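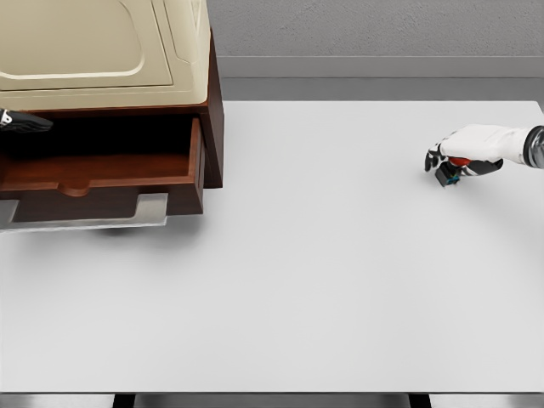 Drawer task in the simulator, left hand at the drawer, right hand holding the object.

Spent Thursday at the Hellurus open day, 27 January 2022. Notes in a thread, mostly on the two-handed manipulation work, as that was the part I went for.

The rig is a bimanual setup with multi-fingered hands. Everything shown in the morning ran in simulation. The real arms were switched on after lunch, for a separate talk on calibration.

Task as set: open the drawer with the left hand, pick a small object off the table with the right, put it in, close. Simple to say. The awkward bit is that one hand has to stay out of the way of the other near the cabinet.

The cabinet model is a good choice. There is a notch in the top edge of the drawer front for a finger pull, and the top overhangs the body a little. From a high camera the overhang puts the back of the drawer in deep shadow, so depth from colour alone is poor there.

I asked whether the policy sees the drawer joint position. It does not. Camera input and the robot's own joint angles only. The joint position is logged for scoring and kept out of the observation.

Training data: 3,631 demonstrations, all teleoperated in the simulator with gloves. 361 of those were dropped for the object going through the drawer floor. Contact settings were changed afterwards and the fault has not come back, according to the presenter.

Control runs at a fixed rate and the policy predicts short chunks of actions. Chunks can be up to 9 steps long. Longer ones made the left hand slow to react when the drawer stuck.

Scoring is stricter than I expected. Object resting inside, drawer shut, both hands clear of the cabinet. Miss any one and the run counts as a failure – no partial marks in the headline number. They do keep a per-stage breakdown, and I would like to see it published.

The evaluation set is 511 start states, fixed seed, same for every policy. Cabinet position and object pose vary, the table and the lighting do not. Someone in the audience asked about lighting. Answer: planned, no date.

Grasp quality got its own slide. The thumb is the weak point. Small boxy objects tend to rotate when the thumb comes in late, and then the release over the drawer goes wrong even when the approach was fine.

Nikolaidis is the name of their scene editor. You place furniture, set joint limits and friction, then export. It took a few minutes to swap the cabinet for a taller one. The export format is their own, which will annoy people.

Zomeck handles the teleoperation side. I had a go with the gloves. Finger tracking is fine, wrist tracking drifts after a while and you have to re-zero. No force feedback, so you judge contact by eye, and that is hard with your own simulated fingers in the way.

Did not get to the Gotura session on mobile bases. It clashed with the calibration talk and the room was full by the time I got upstairs.

Open questions I came away with: how much of this survives a real drawer with real friction, and whether the closing stage is learned or mostly copied from a narrow set of demos. The second could be tested with a drawer left half open at the start.

Slides are promised by the end of January. Will add the link here when they go up.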